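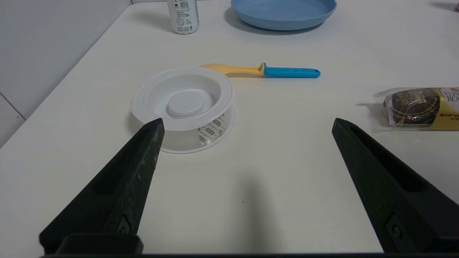 Left gripper, white table, tub and chocolates in reach.

Borncombe bench, September, morning block

Ran the table-clearing set again on the Wumuvix build. 101 tries logged before lunch, which brings the total to 582. The target from Plurnach is still 400 usable, so we can afford to be stricter about what we throw out.

Main change is on the people side. Resets used to take two of us, now it's one, and the other person is on labelling all day. Labelling is quieter but harder on the eyes — swap at noon from now on.
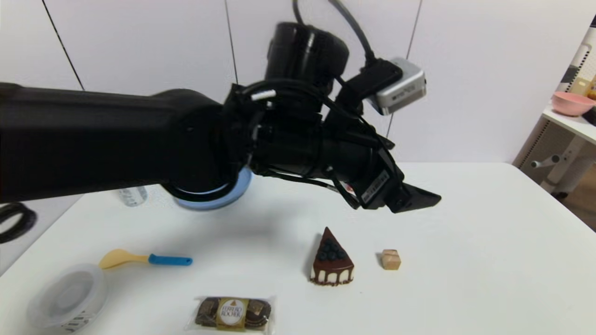

Crinkly wrap is still the slow item. Cake model is fine if approached from the side.

Packing staff from Gudeta came by and asked who gets called when it stops. Fair question. Right now it's whoever is closest, and their break gets cut short. Wrote up a call list, 20 minutes each.

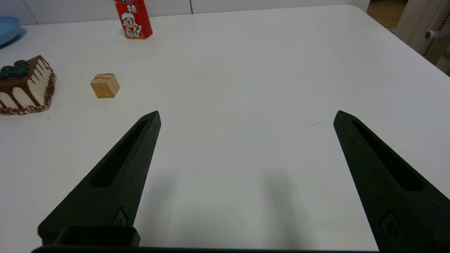
They also want the stop button moved to the aisle side. Will do that before the next block. Check finger screws too.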